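Wednesday, bench 3, after lunch

Okay, back on the glaze tests, and I'm in a much better mood than I was this morning! The Fehr kiln finally cooled enough to open and the new batch of tiles came out with no crawling at all, which is a first for this recipe. The satin white is properly satin now (last round looked like bathroom sink) and it broke a really pretty tan over the ridges.

What I changed: longer ball milling, a bit less clay in the mix, and I sieved the whole bucket twice even though my arms hated me for it. Also swapped to the Brekumer feldspar because the old bag ran out. So yes, I know, too many changes at once, and whoever reads this is going to tell me off. I'll go back and do the clay change by itself next week, promise.

Notes on the tiles, before I forget. The ones dipped for a slow count of 3 are best. The long dips ran down onto the shelf on two of them, so the kiln wash earned its keep. Anything on the Jerkari stoneware has tiny pinholes near the foot, same as in April, and I still think that's the body gassing off and has very little to do with the glaze. The porcelain tiles are clean. I want to try the stoneware with a slower bisque, say an extra 20 minutes up at the top, and see if the pinholes close up.

Weighed out 2,000 grams dry for the next bucket, labeled it Geteo White B, and left it on the low shelf with the lid taped. Please don't add water to it, I haven't put the bentonite in yet!! (Last time somebody kindly topped it up for me and I had lumps for days.)

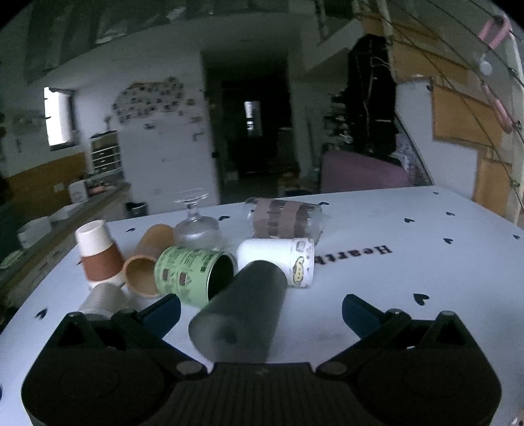 Does the bentonite have to go in dry? It's a lot easier that way, so blend it with the other powders first and then add everything to the water, or it clumps and you'll be sieving until dinner.

Still to do: mix the other half of the cobalt line blend, 13 tiles left to dip, scrape the bottom shelf. And find the good sieve, the fine one. It was by the sink on my last day in and now it's gone wandering again.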